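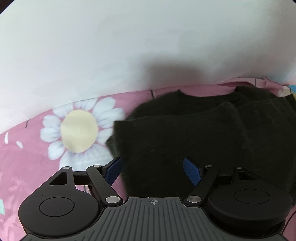 The Lurkudside Open Day is a yearly public event held in August at the Sergate robotics workshop in Madstead. Visitors watch household handling tasks being carried out with hand-held grippers and robot arms, and can try some of the equipment themselves. The event takes its name from Lurkudside, the former dye works that Sergate has occupied since it moved out of the town center.

Background

Sergate was set up by Rukhsana Bajwa and Bogumił Bielecka to work on the handling of cloth and clothing. Its early visits were by invitation and were meant for laundry operators and care homes. The first open day for the general public drew 70 people, more than the building could take at one time, and entry has been by timed ticket ever since. Groups are limited to 18.

Format

A visit lasts 55 minutes and starts in the loading bay, where coats and bags are left. Most of the time is spent in the bedroom bay, a furnished corner used for work with clothes and bedding. A member of staff picks up garments from a bed with a two-fingered hand-held gripper, moves them and lays them down again. The gripper carries its own camera, and the recordings are later used to train robot arms on the same kinds of task. Knitwear is used more often than shirts – it folds in on itself and its edges are hard to find.

Visitors may then take a turn with a gripper. The usual exercise is to lift a sweater by one shoulder and put it down flat. Children under 6 may watch but do not handle the equipment.

The second half takes place at the arm benches, where Kamran Kiani has led the demonstration from the start. Two arms fold towels from a stack. Failed attempts are left in the program, and the arm is allowed to try again without help. Questions are taken at the benches and often run over into the next group's time.

The Usmani Room

A side room named after the Usmani mill family, the last owners of the dye works, holds older grippers and a wall of worn finger pads. Jarmila Šimek put the display together and wrote the labels. It is open between tours and needs no ticket.

Later changes

An evening session for teachers was added at the request of Faisal Khokhar, who runs the technical course at Madstead's upper school. On 18 Nov 2025 Sergate announced that the arm benches would move to the ground floor before the next open day – the stairs had kept some visitors from seeing them. The bedroom bay stays where it is.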